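Febrero, cuaderno del taller – tintes naturales, lote Tinau

¡Por fin un amarillo que me gusta! Llevo tres pruebas con la gualda de Kamness y la de hoy ha salido limpia, sin ese fondo verdoso que nos tenía aburridos. Cambié una sola cosa: el baño de alumbre reposó 36 horas en vez de toda la noche.

## Baño

- Algodón descrudado, 634 g en seco
- Alumbre de Forent al 15 %
- Gualda picada, mismo peso que la fibra
- 30 minutos subiendo hasta 80 °C, y luego fuego apagado y paciencia

Ojo con el termómetro viejo, marca de menos. Usad el de la funda negra.

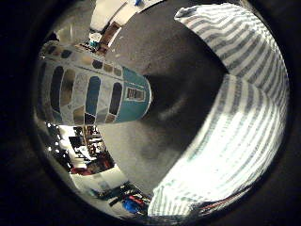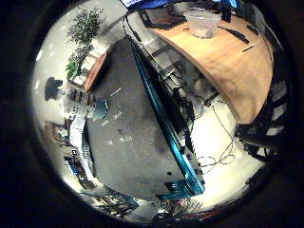

## Lo que queda pendiente

La muestra con hierro se fue a un oliva precioso – no lo buscaba, pero me lo quedo. Bastó una pizca de sulfato en el último aclarado. Quiero repetirla con la mitad y ver si aguanta un punto más claro.

Falta la prueba de luz: tiras en la ventana sur, media tapada con cartón, y comparar en un mes. También la de lavado, con el jabón neutro de siempre.

El índigo de Bajwa sigue sin abrir. Si la tina coge bien, meto encima dos madejas de este amarillo y a ver qué verdes salen (¡qué ganas!). Antes hay que pedir más cal, queda un fondo de bote.

Guardé el baño agotado en el cubo con tapa. No lo tiréis, todavía da para un crema.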